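Renting out your place: what changes on 10th November

Owners who let a house or apartment through Ritavska will see a new version of the listing form on 10th November. Drafts started in October will carry over, but anything not submitted by then has to be checked again before it goes live. Lovely Lacson in the lettings office has put together the notes below from the questions owners ask most.

Listing fee

The fee for a standard listing is now $185. It covers the listing itself, the tenant background check and one set of lease papers. Owners who want us to handle showings pay $350 instead, and that price includes up to five visits. Extra visits are billed at the end of the month. If you already paid under the old form, you will not be charged again for the same vacancy.

Setting the rent

Most owners start with what the last tenant paid. That can work if the lease was short, but after a long tenancy the figure is often well behind the street. Look at places of the same size within a short drive, and check how long they have been up. A listing that has sat through two price cuts tells you more than one that went up yesterday.

The Mok and Uten neighborhoods need separate treatment. Rents in Mok have been steady all year. In Uten they move with the school calendar, and a unit that comes up in late fall can sit until January. We had 374 listings on the books at the end of October, and the slowest were two-bedroom apartments in Uten with no parking.

Deposits

Write the deposit amount in the lease and say where it is held. Take dated notes on the condition of every room before the tenant gets the keys, and have both sides sign them. Most of the disputes that reach our office are over carpet, blinds and ovens.

The new form asks for the condition notes up front. You can still type them in yourself, or send us a paper copy and we will enter them – allow a few extra days for that.

Kitchens

Applicants ask about the kitchen more than any other room. State which appliances stay and who pays if one breaks. If the counters are stone or tile, put the care instructions in the welcome folder, and say whether you supply cutting boards. 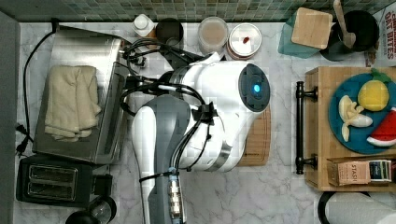
Marble-patterned countertop with a light wooden cutting board.

Insurance

Your regular homeowner's policy may not cover a rented property. Call your insurer before the tenant moves in and ask for the answer in writing. Tenants need their own cover for their belongings, and the lease should say so.

Owners with a building managed by Plodis should send the house rules along with the form. Those listings are held until the rules arrive.

Questions about a current listing go to Lovely Lacson at the lettings desk. Please have your listing number ready.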